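About Brondaseck

Brondaseck prepares technical reference material for plants that run process equipment. We write equipment specifications, materials selection guides, corrosion data sheets and maintenance manuals. Our clients operate heat exchangers, pressure vessels, pumps, dryers and the piping between them.

The company was founded by Kátia Meireles, a metallurgist who had spent her earlier career in failure analysis. Much of that work involved parts made from an alloy that was correct on the drawing and wrong for the service. The first product was a 42-page guide to stainless steel selection in chloride service. It is still in print, now in its sixth edition, and is revised every December.

What we publish

The Landine series covers materials. Each volume deals with one alloy family and gives composition limits, mechanical properties at temperature, weldability, and known failure modes by service fluid. There are 29 volumes. Data are reported with the test method and specimen condition, and values that could not be traced to a test record are left out.

The Umali series covers equipment. Volumes are organized by unit operation: heat transfer, separation, size reduction, mixing, drying and solids handling. Each contains sizing procedures, worked calculations, blank specification sheets and a section on inspection intervals. Units are SI, with US customary values in parentheses. 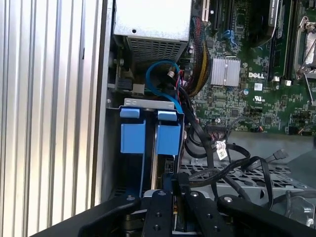

Tunden is our records database. It holds 872 equipment files, each linking a specification sheet to its drawings, material certificates and inspection history. Subscribers can search by alloy, design pressure, fluid or failure mode. A file also lists the control and computing hardware attached to the equipment, down to component level where the owner supplies it. For a desktop computer such as a Dell, that means the drive hardware, the circuit board and the cabling, with a blue SATA cable entered as its own line item. The entry format is the same one used for gaskets and fasteners.

How documents are checked

A draft is written by one engineer and recalculated by a second, who works from the source data without access to the first set of results. Differences above the stated rounding limit are returned to the author. Drawings are checked separately. Errors found after release are posted on the corrections page with the volume, page and table number, and corrected sheets are sent to registered holders at no charge.

Staff and services

We employ 33 people, most of them mechanical, chemical or materials engineers. In addition to the published series, we prepare plant-specific manuals under contract and convert paper equipment files for use in Tunden. We do not sell equipment or accept payment from equipment manufacturers for inclusion in any volume.

Requests for contract work should include a plant equipment list and the design codes in force at the site. The technical desk answers questions on published volumes until 4:30 p.m.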